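Deltano Access 5 review: single sign-on for a mid-sized office

We moved our company logins to Deltano Access 5 in February and have used it every working day since then. This review covers the setup, the daily experience for ordinary staff, the admin side, and the cost. We paid for the license ourselves.

Deltano Access is an identity and sign-on product. Staff log in once in the morning and get to their email, payroll, file storage, ticket system and whatever else has been connected. Version 5 is the first that runs the whole admin console in a browser. Earlier versions needed a Windows program for some of the policy settings, and that was the main complaint in most of the reviews I read before buying.

Our office has 480 accounts spread over two buildings. Before this we used Cindis, which we had kept for years past the point where it made sense. Cindis could handle passwords and groups but had no second factor worth using, and password resets took up a large part of the help desk's mornings.

Setup

The install guide says a first connection can be made in 50 minutes. Ours took most of an afternoon. The delay was in the directory sync, which rejects any account with a blank department field and stops the import instead of skipping the record. We had a lot of blank department fields. Once those were filled in, the import ran cleanly on the first try.

Connecting applications is easier than it was in Cindis. There is a catalog of ready-made connectors, and the common ones need only a domain name and a certificate upload. Our video library is on Wistia and our room booking runs on Ikonen. Ikonen had to be set up by hand because it is not in the catalog, and the manual form uses different names for the same fields than the help pages do. "Reply address" in the form is "consumer URL" in the help. I lost some time on that.

Certificates expire after a year by default. The console shows the date in small gray type at the bottom of each application page, and there is no single list of all of them. You can turn on email reminders, and you should do that on the first day.

Daily use

For staff the change is mostly good. The login page is plain and loads fast. The phone prompt for the second factor arrives within a couple of seconds on our network. People who did not want the app on their own phones were given hardware keys, and those have worked without trouble so far.

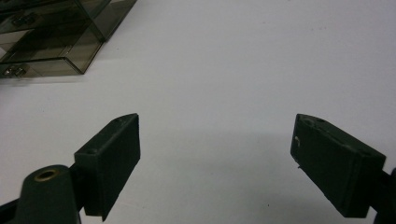 Two dark gripper fingers over a matte white tabletop.

Self-service password reset is the feature our users noticed most. It asks for the second factor and then a new password, with the rules shown on the same screen. Reset tickets dropped sharply in the first month. The tickets that remain are nearly all from people who replaced a phone and did not save their backup codes. Deltano lets an admin issue a temporary code for this, valid for 35 minutes, and the time limit cannot be changed. It is long enough for someone at a desk and too short for someone who calls in and then goes to a meeting.

The session length caused some grumbling. The default signs people out after eight hours, so anyone who starts early gets a login prompt before they go home. We raised it to ten and the complaints stopped.

Training was light. We sent a one-page guide and held a few drop-in sessions at noon. Attendance was low at all of them. The departments that had been asked what they wanted ahead of time gave us less trouble on the first morning than the ones that only got the email. I would spend more time on that part if I did it again.

Admin side

The browser console is a real improvement. Policies are listed in the order they apply, and you can drag them up and down. A test button lets you pick a user and an application and see which rule would be used. I use it almost daily.

Reports are weak. There is a sign-in log with decent filters, but exports are limited to plain CSV and the time column is always in UTC. Scheduled reports exist only on the higher plan. Searching the log for anything older than a month is slow, and twice it timed out and had to be run again.

Roles are also thin. You can make someone a full admin, a help desk admin or a read-only viewer. We wanted a role that could manage one department's applications and nothing else, and there isn't one.

Support has been fine. I opened three tickets. Two were answered the same day with a correct fix, and the third, about the blank department fields, was closed as expected behavior.

Cost

Pricing is per active account, billed yearly. Disabled accounts are free, so it pays to clean up before the billing date. Hardware keys are extra and can be bought from any supplier that follows the standard. We ended up paying a little more than we did for Cindis, and the saved help desk time covers the difference for us. A smaller office with few resets may not see that.

What I liked: fast login page, self-service resets, the policy test button, free disabled accounts.

What I didn't: the import stopping on blank fields, field names that don't match the help, limited reports, only three admin roles.

Rating: 4 out of 5

I would buy it again for an office our size. If you need detailed reporting or split admin duties, ask for a trial of the higher plan first and check those two areas before you sign.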